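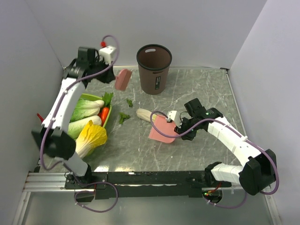
The two-arm bench cell during the tabletop clearing task. Pink scoop in the right gripper, bin at the back.

Review: Stergiou two-arm bench cell, seen at the Cosmont open day, Tundbridge

Cosmont opened its Tundbridge lab to prospective buyers on 24 October 2022. I went to look at one item, the Stergiou bench cell, because our training shop is replacing a single-arm unit that no longer gets spare parts. Rainer Oltmanns ran the demonstration and let visitors stand at the bench between runs. I stayed for 16 runs of the same task. What follows is based on those and on the printed data sheet, not on ownership.

Layout. The arms mount on a common rail along the near edge of the table, with plain pale walls on the other three sides. The arms are white links between black motor housings. Each wrist carries a small white camera housing. The common rail is the best decision in the design. Both bases share one reference, so a calibration should survive moving the bench. Our old unit lost its calibration whenever someone leaned on it.

Task. Toy vegetables lie loose on the tabletop and have to be cleared with a scoop. The right arm works the scoop with the edge of the blade on the table surface, and the left arm handles a second pink piece. A green basket with cabbages and a carrot stands within reach of the left arm. The task is a fair test. A blade held slightly too high rides over small pieces, and one held too low loads the wrist.

Results. Of the 16 runs I watched, 11 finished without a person stepping in. The other 5 stopped on small green pieces that slid away from the blade. Recovery after a stop was slow: the arms return to their start pose before trying again, and the operator cannot shorten this from the panel. The long pale vegetable, shaped like a husked corn cob, gave less trouble than I expected.

Cycle time. The median run took 34 seconds by my watch. The data sheet gives no figure for comparison. Speed is adequate for teaching and too low for any sorting work I would pay for.

Cabling. Purple cables run along the outside of the arms, with a free loop near the gripper. Access is easy and a swap needs no disassembly. I would still want a guard or a tighter clip at the wrist – a loop like that will catch on something in a room full of students.

Noise and software. Quiet enough to talk over. The operator panel is plain and the log exports as text. Documentation was a draft, with two chapters missing.

Price. The quote was 2,666 per month on a lease, service included, with parts shipped from Fukberg. Purchase terms were not available on the day.

Verdict. Good mechanics, average recovery behavior, unfinished manual. I have asked for a two-week trial with our own objects and will add the results to this page.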